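4.3 Changing the bottle and cleaning the drip tray

Read this section to the end before you begin. For the first installation, see section 2. Text revised 10/04/2024 by Dela Addo.

Before you start
The full bottle is heavy. If you have back problems, ask a second person to lift it with you. Keep a dry cloth near the dispenser.

1. Switch off the heater at the back and pull out the plug. Wait 19 minutes, so the hot tank can cool down.

CAUTION: Water from the red tap can burn the skin, also some time after the unit is switched off.

2. Put a cup under the blue tap and press until no more water comes.

3. Lift the old bottle straight up. A little water can stay in the neck -- turn the bottle upright quickly.

4. Wipe the collar with the cloth. Do not use bleach or any perfumed product.
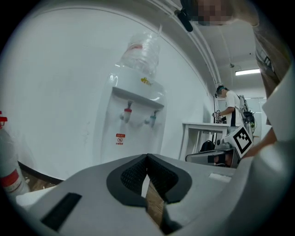
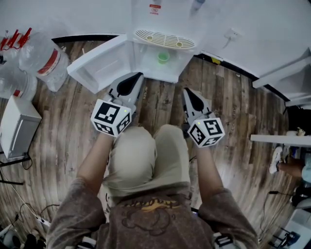
Bottle dispenser with red and blue taps (first picture); refrigerator with the door open (second picture).

5. Remove the paper seal from the new bottle. Hold it by the neck and the bottom, turn it over and lower it slowly on the collar. Air bubbles will rise. It is normal.

6. Press each tap until the water runs without interruption. Only then put the plug back and switch on the heater.

Note: If you switch on the heater with an empty tank, the safety fuse will open and the unit must go to Sterkent service.

7. Take out the drip tray, wash it by hand with mild soap and let it dry. The dishwasher will bend it.

Storing drinking water in the refrigerator
Use a clean jug with a lid, and drink the water within two days. Do not push the jug against the back wall -- it can freeze there.

Descaling is explained in section 4.4. Do it every 200 litres, or in November if you use less.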